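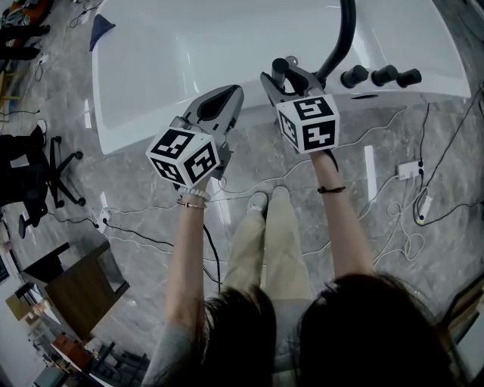
Mahlet Asfaw
Tracking and calibration software, Clandov

Gallery: marker tracking with the hand-held grippers

Our group at Clandov writes the software that turns a person's hand movements into motion a robot arm can follow. The operator works with a gripper in each hand, and every gripper carries a white cube with black-and-white square patterns on its faces. An overhead view gives us the cubes, the cubes give us a pose for each hand, and the planner takes it from there.

The opening picture was taken at our Clolmont site, with both grippers held out over a glossy white curved surface. It's a good test for the tracker. Shiny white plastic or enamel tends to wash out the edges of a white cube, and the older detector lost the outline whenever the background was nearly the same brightness. Lech Zawadzka rewrote the edge step in October so that it looks for the black squares first and works outward to the cube.

The right gripper is up against the rim, near the row of black knobs. Contact points like this matter to the planning side. A small error in the cube pose becomes a larger one at the jaw, and near a rim the planner has to decide whether the jaw is touching or just close. We now pass it an error estimate along with each pose, and it slows the arm down when the estimate grows.

Two cubes, two hands — the software also has to keep left and right apart. Each cube has its own set of patterns, and the tracker won't swap them even if the operator's arms cross. If it loses a cube for more than 20 frames, it marks the gap and leaves it unfilled. Slamet Goh wrote the viewer that shows those gaps as grey bars on a timeline, with one row per hand.

Settings for the current build

Pose filter window: 41 frames
Longest clip before automatic split: 300 seconds
Cubes tracked: 2
Gap handling: mark, do not fill

Jouko Lappalainen is working on the next release, which moves calibration into the same tool as the viewer. At the moment you have to close one to open the other. The Skusetdale office will get it first, and Clolmont will follow once the old calibration files have been converted.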